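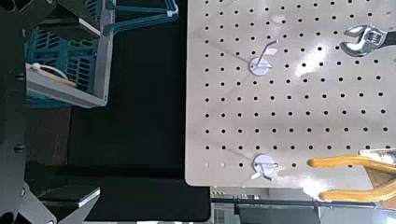

Wrist camera view during the pegboard trial, with two hooks on the board and the wrench and pliers at right.

Gripper trial: what the pegboard told us

Feb 12, 2023

The Clalter brochure says its two-finger gripper "handles the everyday workshop." We have been reading sentences like that for a long time, so Joris Maes put a pegboard, a wrench and some pliers in front of it and started keeping score.

The comparison was simple. Same arm, same wrist camera, same Tritoveo controller, two grippers: the Clalter and the older Farkas we have been using since October. Each had to take hand tools and hooks off the pegboard and put them down in a marked spot. No retries, no nudging the tool into a nicer position first. If it slipped out before it got to the spot, it was a miss.

On the adjustable wrench the Clalter did well. Flat metal, plenty of handle to get hold of, and the rubber pads on the test set gripped it firmly. The Farkas did well too, which makes the price difference hard to explain. The Clalter unit we were quoted comes to $2,233 before the mounting plate, and the plate is not optional.

Pliers were less flattering. The handles are curved and coated, and they move against each other when you squeeze them, so the tool you picked up is not quite the shape of the tool you are carrying. The Clalter closed on both handles and then let the whole thing rotate until the jaws pointed at the floor. It did this often enough that Joris stopped writing "rotated" in the log and just wrote R. By our rules a rotated tool still counts if it arrives. I think that rule is too kind and would like it changed before the next round.

Then the hooks. A round base on a flat board with a thin bent wire sticking out of it is a rotten thing to pick up with two wide fingers. Neither gripper got above 2 clean pulls in 9 attempts, and the Clalter rep's suggestion that we "tune the approach angle" has now used up an afternoon with no change in the number.

A word about the camera, because some of the misses belong to it. The board has a slight gloss, and under our lights a white patch washes out part of the hole pattern. The Premuvard vision package lines itself up on those holes. When it loses them it doesn't stop and complain – it guesses, and reports the guess with the same confidence score as everything else. I would take a system that gives up over one that does that. We plan to move the lamp and rerun the hook trial, and I would ask readers not to quote the hook figures until then.

For now the Farkas stays on the arm. If Clalter wants to lend us the narrow fingers it keeps mentioning, we will test those on the same board with the same tools. The log is in the shared folder, R's and all.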